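Okafor 14 Interior Door Closer
Surface mounted, adjustable, for wood and hollow metal doors

The Okafor 14 is a hydraulic closer for interior doors in offices, clinics, schools and rental units. It mounts on the pull side, the push side or the top of the frame with the same arm and the same screw pack. The body is non-handed, so one part number covers left and right swing.

Closing force is set with a hex key at the end of the body. Turn clockwise to increase. Two separate valves on the face control sweep speed and latch speed. Do not back either valve out past the face of the body or the seal will leak.

Specifications
Mounting: regular arm, top jamb, parallel arm (bracket included)
Spring size: adjustable, 1 to 4
Maximum opening: 180 degrees, regular arm, where the wall permits
Backcheck: fixed
Hold-open arm: sold separately, not for fire doors
Finish: aluminum, dark bronze
Weight: about 4 pounds with arm
Carton quantity: 14

Selecting a spring size
Most interior doors work at size 2 or 3. Size 1 leaves very little force at the latch and should be used only where the door swings freely and the strike is well aligned. Narrow halls and small vestibules can build up air pressure that holds the door off the latch. In those spaces, raise the latch speed before adding spring force. If the door still stops short, check the hinges and the strike for drag.

Hollow core wood doors need a solid block at the top rail. Where there is no block, use through bolts (Hesley pack, ordered separately). Wood screws alone will pull out.

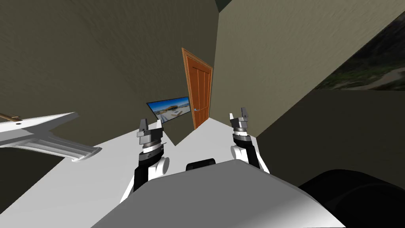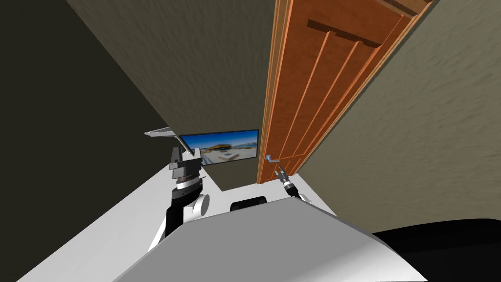
Maintenance
Check arm screws after the first month and once a year after that. The fluid is sealed for the life of the unit and cannot be topped up. Oil on the body means a failed seal – replace the closer. Wipe with a damp cloth. Solvent cleaners dull the bronze finish.

Ordering
Stocked at the Fukstead warehouse. Orders for full cartons ship the next working day. The aluminum finish is normally on the shelf; dark bronze is made in runs, and the next run is due in March. Current stock, aluminum: 1,575 units.

The Runora 10 closer is discontinued. The Okafor 14 does not match its hole pattern, so allow for filling and redrilling, or order the cover plate.

Trade accounts: Otis Dunleavy
Technical questions and templates: Cletus Ferreira

Page revised 10 February 2024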